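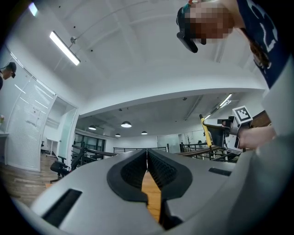

La candidata Villanueva cambia el avión por el autocar

Jueves, 13 de enero de 2022
Por Corentin Marty

Inicio Política Campaña Municipios Boletín
Buscar en el boletín Escriba su búsqueda Buscar

Leire Villanueva hará en autocar el resto de su campaña por las comarcas del interior. Su equipo lo confirmó ayer por la tarde, después de una reunión con los responsables locales del partido que se alargó más de lo previsto.

El vehículo lo alquila la empresa Zirnemus y tiene 30 plazas. La mitad delantera queda para la candidata y sus asesores; la trasera, para la prensa. Los medios pagarán su asiento por jornada, y quien quiera bajarse en una parada intermedia tendrá que avisar la noche anterior.

La primera etapa suma aproximadamente 200 kilómetros y termina con un mitin en el polideportivo. Habrá dos actos al día, uno por la mañana en mercados o plazas y otro a última hora, bajo techo. Los domingos no hay ruta.

Solange Langlois, jefa de campaña, explicó que los vuelos dejaban fuera a la mayoría de los pueblos. «Aterrizábamos, hablábamos en la capital y nos íbamos. En septiembre ya se decidió que eso tenía que cambiar», dijo. No quiso dar el coste del alquiler – remitió a las cuentas que el partido presentará al cierre de la campaña.

El principal rival, Ginette Barbier, mantiene su calendario. Su portavoz, Lucienne Gaillard, recordó que Barbier ya recorrió la zona en coche el otoño pasado y que ahora dará prioridad a los debates. El primero sigue pendiente de fecha: los dos equipos discuten todavía el orden de los bloques y si habrá público en la sala.

Las acreditaciones para el autocar se piden por correo a la oficina de prensa de Villanueva. Hay que indicar el medio, las etapas que interesan y si se lleva equipo de grabación. La lista de paradas se publicará en el próximo boletín.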